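Sreekumar Bangera
May 14, 2021

1/ Some people asked me how we look after the two-arm cell at Kitwood. I have kept it running since February, so I will write it down in one thread. It is long, sorry. It is mostly about fingers, cables and cleaning.

2/ The cell is simple. One table with a speckled gray top, two arms, soft black fingers on the grippers, small camera at the wrist. The work is picking foam cubes and putting them where the program wants them. We call the cell Gadine, after the old name of the building. It is easier to say than the asset number, which is 579.

3/ Morning check first. Before I give power to the arms I move each finger by hand, open and close. It should feel the same on both sides. If one side feels heavy, I don't start. Last month I started anyway and lost half the day.

4/ The heavy side was a screw that had walked out and was touching the finger carrier. Small screw, one drop of thread lock, finished. Since then I put a line of paint marker across every screw head and the metal next to it. If the line is broken, the screw has turned.

5/ Fingers. The soft covers wear at the fold before they wear at the tip. Everybody looks at the tip. Please open the finger fully and look along the crease with a lamp from the side. A white line in the crease means the cover has a few days left.

6/ We change covers in pairs. I tried to save money by changing only the bad one, and then the new side gripped stronger than the old side and the cube turned a little in every pick. The placing was wrong by the same amount each time, and I was looking for the mistake in the calibration for two days.

7/ Covers come from Cinham, 40 in a bag. They slide on easier if you wipe the metal with alcohol first and wait until it is dry. Do not use any oil or hand cream. I had one colleague with very well cared for hands and we had slipping fingers for a week.

8/ Cables. The wrist camera cable is the weak part of this cell. It needs a loop big enough that the wrist can turn to both ends without pulling. I hold it with two soft straps, never with zip ties. A zip tie made the cable flat at one point and the picture was coming and going.

9/ How I found it: I let the arm go slowly from one end to the other with the live picture open on the laptop, and I pressed the cable with my fingers in different places. (Arm at 5 percent speed, other person at the stop button. Please do the same.)

10/ Calibration I do once a week and after every finger change. The printed board goes in the middle of the table first, then in each corner. If the corners are worse than the middle, I check the table bolts before I touch any number in the software. Our floor is not level and one leg becomes loose.

11/ The limit for grip force is 80 in our settings. This is only the number in our controller, not newtons, so don't copy it. With foam you want the lowest value that still holds during the fast move. When it is too high, the cubes get dents, and then the dents change how they sit in the fingers.

12/ Now the test I do after all this. Cubes spread on the table, mixed colors, some alone and some close together. I look at the wrist camera with the fingers fully open and check that both tips are in view, and that the cube I want is in the gap.

13/ With the green one it is an easy pick, nothing close to it on the sides that the fingers go down. The red and the pink at the back are harder, they are nearly touching. The other gripper is on the right with a light blue cube. I always keep one such pair in the test. A cell that can only take the lonely cube is not ready.

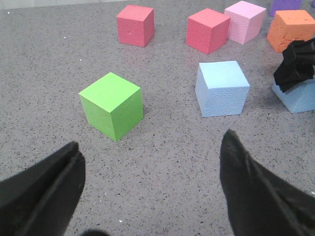
14/ Cleaning

Foam makes crumbs. You see them as small specks on the table, and on a speckled table they hide very well. I wipe with a damp cloth in one direction, then a dry one. No compressed air! I did it once and the crumbs went into the finger joints.

15/ Cubes also get old. The orange ones chip first in our set, I don't know why, maybe this batch. A cube with a small dent can stay. A cube with a missing corner goes out, the vision gives it a strange center and the arm follows.

16/ Spare parts I keep in the drawer under the controller: one bag of covers, one camera cable, the small screws, thread lock, paint marker, straps. When the last camera cable leaves the drawer I order the next one the same day. Chacko delivers quickly but their webshop is closed on weekends, don't ask me how a webshop can be closed.

17/ Logbook is paper, on a string at the cell. Date, what I touched, what I measured before and after. The software log tells me what the robot did, but it does not know that somebody moved a strap.

18/ Still open on my side: the left leg of the table, and a better holder for the calibration board, because tape leaves glue on the top. If you have a holder that you like for a flat A3 board, please send me a photo — I will print it next week and write here how it goes.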